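Linbridge Portfolio Desk
Software for people who hold domain names

Overview | Features | Plans | Import guide | Contact

Linbridge Portfolio Desk is a program for keeping a list of domain names in good order. It shows when each name must be renewed, what it has cost you until today, who asked for it, and what you answered. It does not sell names and it does not tell you which names to buy. For that there are many other services, and our customers usually have their own opinion.

The program was started by Radoslava Tichý, who kept her own names in a spreadsheet for years. In one July she lost two names she wanted to keep, and in the same month she paid renewal for a name she had already decided to drop. The first version was made only for her. Today it is developed by Bandasix, a small company of five people.

What you get

Renewal calendar. All names from all registrars are in one calendar. You set for each name one of three marks: keep, drop, or decide later. Names with the mark "decide later" come back to you 20 days before the renewal date, by email, one message for all of them together. You can change the number of days in Settings.

Cost record. The program adds the purchase price, the renewals, the transfer fees and any commission. When an offer comes, you see on the same page how much money is already in the name. Currencies are converted with the rate of the day you paid, and this rate stays fixed in the record.

Offer log. Forward an inquiry to your private Linbridge address and it is attached to the correct name. If the sender wrote the name with a mistake, the message waits in the folder Unsorted and you attach it by hand. Your own notes are never sent to the buyer.

Landing page check. Once every day we open each of your names and look if it still answers. If the page is missing or the name servers were changed, the line in your list becomes orange.
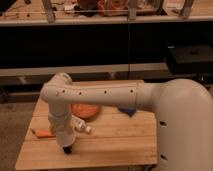

White robotic arm over a light wooden tabletop.

Import and export

You can import a CSV file from any registrar. The columns do not need to be in a special order, you only show the program which column is the name and which is the expiration date. The largest portfolio imported until now had 3,102 names, and 228 of them were duplicates because the owner had joined several old lists. The program found the duplicates and asked which record should stay.

Export is always possible, also after your plan has ended. You receive one CSV file with the names and one with the offers. Attachments come in a separate ZIP archive.

Internationalized names are supported. They are shown in both forms, in the original letters and in Punycode. Dušan Jurčo wrote this part and is glad to receive reports about scripts which do not display well.

Plans

Small: up to 15 names, free, without offer log.
Standard: up to 500 names, all features, one user.
Shared: no limit of names, all features, several users with separate rights.

Standard and Shared can be paid by month or by year. If you move from Standard to Shared in the middle of the period, you pay only the difference. A user on the Shared plan can have the right to see names without seeing the costs, and this is useful if you work with a broker.

What it does not do

There is no automatic appraisal. We tested two kinds and the numbers were too far from the real sales of our customers. There is also no automatic renewal. The payment for a renewal is always made at your registrar, and we do not ask for your registrar password.

The mobile version is for reading only. You can look at the calendar and the offers, but marks and notes must be changed on a computer. Editing on the phone is in preparation.

Changes in version 4.2, Tuesday, December 2, 2025

- Filter by extension now accepts more than one extension.
- Notes can be longer, and line breaks are kept.
- Corrected: the yearly cost total counted a transfer fee twice when the transfer was repeated.
- New Czech and Danish translations, checked by Anežka Ševčík.

Questions

Write to Štěpánka Sýkora through the contact form. Please include your plan and, for import problems, the first few lines of your file. We answer on working days, in English, Czech or Slovak.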